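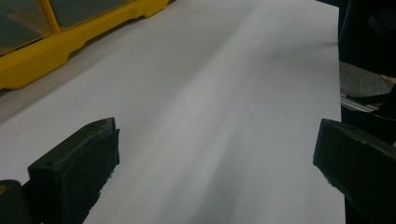 How to line drawers and shelves with paper

Posted 4 Feb 2020 in Home jobs

Quick one as I've got the kitchen half emptied out. Four drawers and a tall cupboard to do, old paper was in a state.

What you need

Lining paper, plain, the heavier the better. Wallpaper ends are fine
Metal ruler or a long straight bit of wood
Sharp knife, new blade
Pencil
Double sided tape
Damp cloth, dry cloth

I get mine on the roll from Hagedorn in Lastville, but any decorating shop will do. Don't buy the sticky-backed stuff unless you enjoy swearing. It goes down once, crooked, and then you're scraping it off with a butter knife.

1. Empty and clean

Everything out. Hoover the corners, wipe round, then leave the drawer open to dry. 30 minutes at least, longer if the wood is old and bare. Paper on damp wood goes wavy and stays wavy.

2. Flatten the paper

Roll paper wants to curl back up. Cut a length a bit longer than you need, roll it the other way round a broom handle, hold it for a minute, let go. Still curling? Leave it under some heavy books overnight.

3. Measure

Measure the inside of the drawer at the front AND the back. Old drawers are never square. My worst one is 4 mm narrower at the back, so a neat rectangle just buckles. Write the numbers on the back of the paper, not on an envelope you'll lose.

Take 2 mm off the width and the same off the depth. You want it to drop in without a fight.

4. Cut

Ruler on the line, knife against the ruler, a few light passes. One hard pass tears it, especially on cheap paper. Put some scrap card underneath or you'll be doing the table next.

Cut the first one and try it before you do teh rest. Drawers that look the same often aren't.

5. Fit

Back edge in first, then smooth towards you with the flat of your hand. Corners last. If one rides up, trim a sliver off – never fold it under, it makes a lump and catches on things.

Tape only at the front, two short bits. Then it lifts out easily when you need to change it.

Shelves

Same again but let the paper stop just short of the front edge. Deep cupboards – do it in two pieces with a 20 mm overlap, front piece on top so crumbs dont get pushed under when you wipe.

How long does it take

15 minutes a drawer once you get going. First one is always slower.

Under the sink I wouldn't bother with paper at all. Vinyl offcut, or an old tray.

Next up, sticking drawer runners, when I've found the candle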